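Busari's picking bench goes live at Bridenora
Plokisholm, Tue 29 September

Hello from the small parts bench! I'm Yu-ting Chu, I look after picking here at Bridenora, and I've been asked to write this one myself because I'm the person who moaned most about the job before (guilty). From today the robot arms from Busari are a proper part of our day, handling small boxed parts so that we don't have to spend whole shifts doing it by hand.
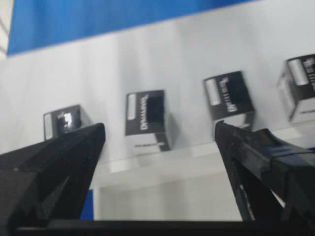 We send out more than 700 small boxes on a busy day, and until May every one of them was picked up, turned round and put down by one of us. My wrists knew all about it. Now the arms take the repeat orders and the 14 of us on the team share out the checking, the odd orders and the phone calls from customers, which I've found I rather like.

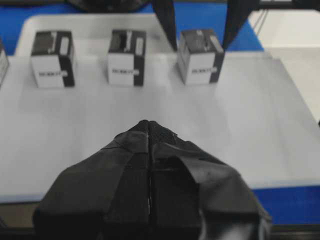

Gwynne was less sure, and told me the first weeks felt like minding a very slow trainee, though going home without a sore shoulder had won her round. No jobs have gone – I asked before I agreed to any of this – and four of us have been trained to set up the arms and stop them when something looks off.

What changes on shift
1. Labels. A person still reads the label and settles any query. Motor boxes look so alike from the side that I wouldn't want it any other way.
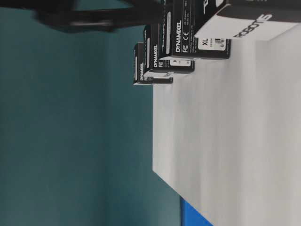
2. Breaks. We swap places at the bench every break, so you're never stuck watching the arms all afternoon.

3. Spacing. Boxes go out in a row with a gap between them, and if you can't get your fingers in, move them along a bit. 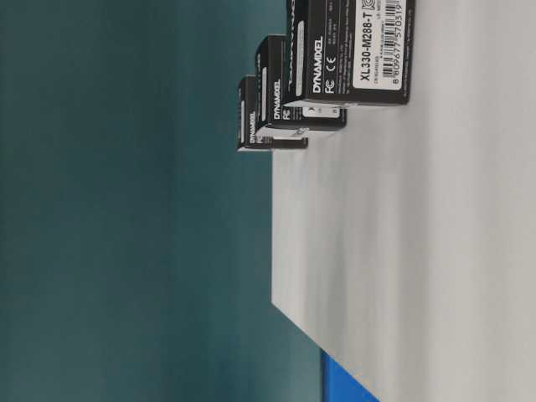 Come and see it
Customers and neighbours are welcome to visit us in Plokisholm. Ring the front desk, ask for me, and wear flat shoes please!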